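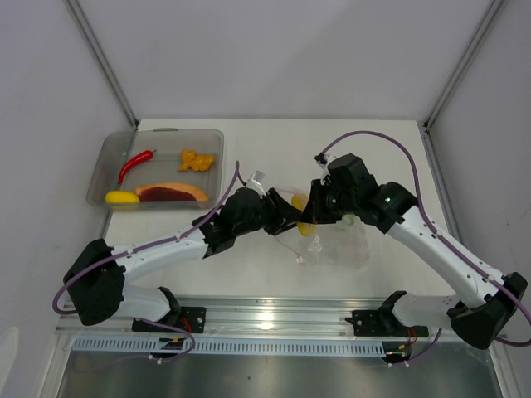

Issue 67, page 23

## Readers wanted for a study of household recipe notebooks

The Hurnine Food History Project is looking for people who own a handwritten recipe book, card box or folder that has been used in a family kitchen. We want to borrow the contents for a short time, scan them and talk with you about how they were used.

The study covers the towns of Runeck and Matar and the farms between them. You don't need to live there now, but the recipes should come from a household that did. Printed cookbooks are fine if someone wrote in them – notes in the margin are often the part we want.

### What taking part involves

- One interview of up to 67 minutes, at the Runeck library or by phone.
- Lending us your notebook or cards for 5 days. We scan them in the library's local history room and return them to you in person.
- Choosing one recipe and cooking it at home, with a short written note on anything you do that the recipe leaves out.

We pay $24 an hour for the interview and a flat $67 for the cooking note, plus the cost of ingredients. Bus fare from Matar is paid on the day. Bring your ticket.

### Who can apply

You must be 23 or older and have cooked from the recipes yourself at least a few times. Recipes in any language are welcome. If the handwriting is hard to read, send it anyway. Stained pages, loose clippings and recipes that stop halfway are all fine.

We have plenty of cakes and pickles already. We are short on weekday suppers, food for sick people, school lunches and anything made for a crew at harvest. Canning records with dates and jar counts would also help a great deal.

### What happens to the scans

You get a full set of scans and a printed copy. The project keeps one set in the Nesia Collection, where it can be read on request. Your name is left off unless you ask us to include it. You may hold back any page – mark it with a paper clip before you hand the book over.

### How to apply

Pick up a form at the Runeck library front desk or the Matar post office. Tell us what kind of book or box you have, who wrote in it and the years it covers, as near as you can say. Please don't mail original pages.

We have room for 24 households. Forms are due by the end of March, and interviews start in April. Evening times are limited to 5 p.m. and 7 p.m., so put down both if you can do either.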